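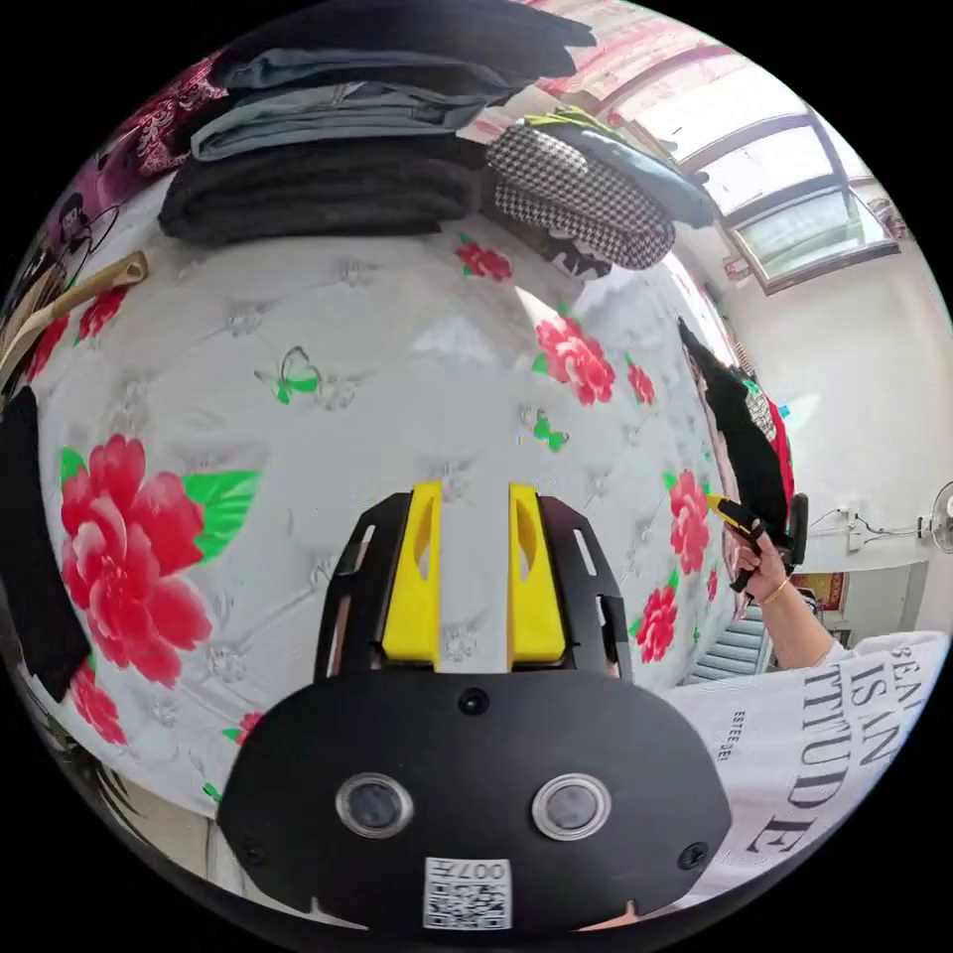

The Yule Talking Circle Kit

I put the first one of these together in a shoebox. I was running a lunch group for seventh and eighth grade girls at Fivedbridge and I'd show up every time with a fistful of index cards, half of them bent, and the same two girls would do all the talking while everybody else picked at their fries. So I started writing better questions, and I started passing something around so people knew whose turn it was. That shoebox is more or less what you're buying, except the cards are printed now and my handwriting isn't on any of them (you're welcome!).

What you get

286 question cards in a lidded box, sorted by color
2 talking pieces, one knitted and one smooth stone
A facilitator booklet, 26 sessions
A pad of check-in slips

The green cards are easy ones: food, music, the best thing that happened this morning. Blue gets into friends and family. The purple ones are for a group that has been meeting for a while, and please don't start there, I did it once and we had a very quiet forty minutes. There are blank cards at the back of every color too, and I'd say let the kids fill those in. Theirs are better than mine.

Each session in the booklet runs one class period with an opener, a circle, something to do with your hands and a closer. You can skip around. I never did them in order myself, and session 9 (the one about group chats) I've used three times with the same girls because they kept asking for it.

Who it's for

I wrote it with middle school girls in mind, but Eun-ji Tak has been using it with a mixed ninth grade advisory and she only pulled a handful of cards. She's also the one who talked me into the check-in slips, so kids who don't want to say a thing out loud can still hand it to you. Groups of six to twelve work best. Bigger than that and you'll want a second adult and a second circle, and that's why there are two talking pieces.

Ordering

Werkamen prints and packs the kits for us. We did 2000 in this run, and the next one goes to press in February. Schools can send a purchase order through the form on the contact page, just put the name of your group in the notes so I know who I'm rooting for. Refill pads of check-in slips are sold separately, and so is the Spanish card set, which fits in the same box if you take the cardboard divider out.

Cards can be wiped with a damp cloth. The knitted piece goes in the wash, cold, inside a sock.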